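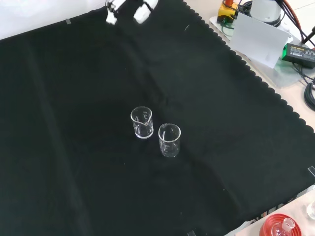 Wurkden Science Rooms
Bench and glassware check, March
Bench covered by this sheet: the cloth-topped bench, Tirkby room
Sheet kept in the Tirkby folder. Copy to the Skadell site.

Marks used: OK, Attention (fix within the month), Fail (take out of use today), N/A.

Section A – Bench surface and cloth

A1. Cloth lies flat enough for glass to stand on. OK.
Comment: Old fold lines still show. Small beakers stand on them without rocking. Iron on a low heat next time it comes off the bench.

A2. Cloth fixed so it can't slide. Attention.
Comment: Held with small pieces of tape. Fine for light work. I would like longer strips on the side people lean over, pressed down along the whole length. Replace any tape that lifts when you run a thumb along it.

A3. Cloth clean. Attention.
Comment: Lint and specks on the surface, and a paler dusty patch near the middle. Dark cloth shows everything, so it looks worse than a white one would, but lint does get into glassware. Lint roller before each session. Do not shake the cloth out indoors.

A4. Border of cloth does not hang where it can catch on sleeves. OK.
Comment: The wavy border lies on the table top on the right-hand side. Leave it like that. If the cloth is ever turned round, check again.

A5. No scorch marks or chemical stains. OK.

A6. Notice up saying the cloth is for dry work only. Fail.
Comment: Missing again. No burners, no hotplates and no acids on cloth. A new notice has been printed and goes up on Friday.

Section B – Beakers

B1. Rims free from chips. OK.
Comment: Check by eye against the dark cloth first, with the light coming from one side. A chip breaks the bright line of the rim. Only then go round with a gloved finger. Pay attention to the spout, where most of our chips turn up.

B2. Walls free from cracks and stars. OK.
Comment: Turn the beaker slowly. A crack moves with the glass and a reflection stays where the lamp puts it. If you can't decide, treat it as a crack.

B3. Bases sound. OK.
Comment: The base is thicker than the wall and throws a lot of light back, which can hide a small star crack. Look at it from underneath as well as from above.
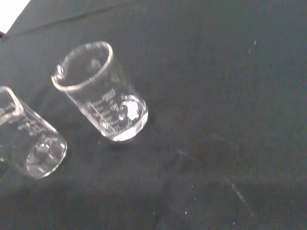

Item B4, printed scale: white tick marks down the side of the glass, spout at the rim.

B4. Graduations present and readable. OK.
Comment: Read from the printed side only. If you look through the beaker the print on the far wall can seem to double up with the near one, and people have logged that as a printing fault. It isn't one. Worn print means the beaker goes to the rinse shelf and is no longer used for measuring. A beaker scale is only a guide in any case. Use a cylinder where the volume matters.

B5. Beakers empty and dry before inspection. OK.

B6. Beakers stood away from the edge of the bench. OK.
Comment: A hand's width at least. Leave a gap between beakers too, so that one can be lifted without knocking the next.

B7. Stock figure agrees with the register. Attention.
Comment: Register says 100 small beakers across both sites. Skadell has not sent its return yet, so this can't be signed off.

B8. Spares ordered if needed. N/A until B7 is settled.
Comment: The last order came from Yin and the invoice number ends 1,405 – quote it if we reorder, as they keep the same spec on file.

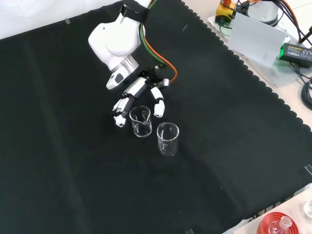 Can I use a beaker with a tiny chip if the chip is well below the spout and nothing is being poured?
Please don't. A chip anywhere is a cut waiting for whoever washes it up, and it weakens the glass when it's warmed. Put it in the broken glass bin and write it in the register.

Section C – Storage and breakages

C1. Beakers stored upright, not nested. Attention.
Comment: Found 2 nested on the middle shelf. Nested beakers jam, and most of last year's cuts came from pulling them apart. Separated and checked, no damage.

C2. Broken glass bin present, lidded and labelled. OK.
Comment: Half full. Empty at two thirds.

C3. Dustpan and brush kept for glass only. OK.

C4. After a breakage, cloth taken off and replaced. OK.
Comment: Splinters work into the fabric and brushing doesn't get them out. Fold inwards, bag it and bin it. The spare is in the bottom drawer.

C5. Gloves in two sizes near the bench. Attention.
Comment: Large only. Medium on order.

C6. Shelf load label fitted. OK.

Section D – Actions carried forward

Dry work notice up (A6) – Friday
Longer tape on the cloth (A2)
Lint roller to live in the top drawer (A3)
Skadell return (B7)
Medium gloves (C5)

Bench may be used for dry work once A6 is done.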